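Setting a Table for Less: My Interiors Project
Final report, 22 April 2023

What I set out to do

My project was to put together a small eating corner for a student apartment, using as few things as I could get away with. I gave myself a budget of 55 dollars for tableware and told my roommates I'd keep a diary of every meal. I managed 531 words of diary before I gave up on it, so most of this report comes from memory and from my sketches (sorry!).

The table

The top is pale wood, and I'm pretty sure it's pine, though the Steltetlow thrift store I got it from couldn't tell me. I spent way too long choosing between this and a white Luvholm one, and I'm so glad I went with wood. The knots and the wavy grain do a lot of the decorating for you. I had planned a tablecloth – I'd even picked the fabric – but after one evening with the bare boards I dropped the whole idea.

The plate

I wanted one color against the wood and I went back and forth between green, mustard and blue. Blue won. The shade I settled on is dusty and kind of gray, with a matte glaze, and it came from the Plarine outlet near campus.

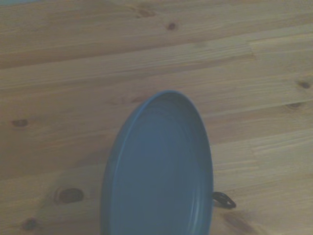

Figure 1. The blue plate on the bare tabletop.

What I like most is the thin ridge just inside the rim. It's a tiny detail, but it gives your eye somewhere to stop before the well of the plate, which is completely plain. My first sketches back in November all had patterned plates, and next to wood grain this busy they would have been way too much.

I also tried moving things off center. With one place setting in the middle the table felt like a restaurant waiting for somebody, and pushing the blue over to the right left a nice long stretch of wood to look at. You notice the seam between the boards more that way too, and I've gotten fond of it.
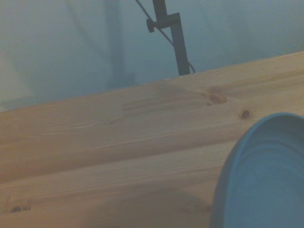
What I would change

The light, first of all! The corner gets dull and shadowy, and I'd like a warm lamp on the wall – the Echevarría one in my mood board, if I ever have the money. I'd also test the plate with real food on it much earlier. Pasta looks great on blue, oatmeal really doesn't.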